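드룬디츠 보완요법 교육센터 공개일 방문기

2026년 2월 3일, 드룬디츠에 있는 빌토산스 교육센터의 공개일에 다녀왔다. 손 지압과 발 반사요법 과정을 운영하는 곳으로, 봄 학기 등록을 앞두고 강의실과 실습실을 하루 동안 개방했다. 나는 발 반사요법 기초 과정을 알아보는 중이라 오전 설명회부터 참석했다.

건물은 드룬디츠역에서 버스로 두 정거장 거리에 있다. 정류장에서 내리면 약국 옆 골목으로 들어가야 하는데 안내판이 작아서 한 번 지나쳤다. 접수처는 2층이고, 이름을 적으면 과정 안내서와 실습 참관표를 준다. 엘리베이터는 건물 뒤쪽 출입구로 들어가야 탈 수 있다.

설명회에서는 과정 구성을 먼저 다루었다. 기초 과정은 모두 132시간이고 그중 60시간이 실습이다. 한 반 정원은 8명이며, 두 사람씩 짝을 지어 서로의 발에 연습한다. 심화 과정까지 마치면 총 268시간이 된다. 수료증은 센터 자체 명의로 나오고 의료 자격과는 관계가 없다고 담당자가 두 번 강조했다. 임신 중인 사람이나 혈전 병력이 있는 사람을 어떻게 응대하는지도 첫 주에 배운다고 한다.
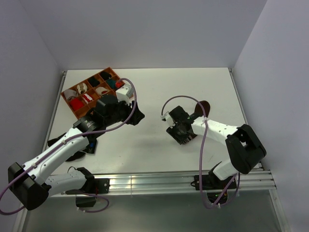 오후에는 '반' 실습실에서 진행된 시범 수업을 참관했다. 강사가 발뒤꿈치를 받치는 손의 위치와 엄지로 누르는 각도를 보여 주고, 재학생들이 따라 했다. 수업의 절반 가까이가 상담 기록지 작성에 쓰인 점은 예상 밖이었다. 복용 중인 약, 최근 수술 여부, 통증 부위를 묻고 적는 연습을 반복했다. 질문 시간에는 효과에 관한 근거를 묻는 사람이 있었고, 강사는 이완을 돕는 목적으로 가르치며 질환 치료를 약속하지 않는다고 답했다.

교재는 '월럼'이라는 이름의 제본 책자로, 접수처에서 견본을 볼 수 있었다. 그림은 선명한 편이나 글자가 작다. 수강료에 교재비는 포함되지만 실습용 수건과 크림은 각자 준비해야 한다. 결석분 보강은 다음 기수에서만 가능하다고 하니 교대 근무를 하는 사람은 일정을 먼저 확인하는 편이 좋겠다.

기초 과정은 3월에 시작한다. 등록은 접수처나 전화로 받고, 개강 전에 취소하면 등록금을 제외한 금액을 돌려준다. 나는 저녁반 대기 명단에 이름을 올리고 나왔다.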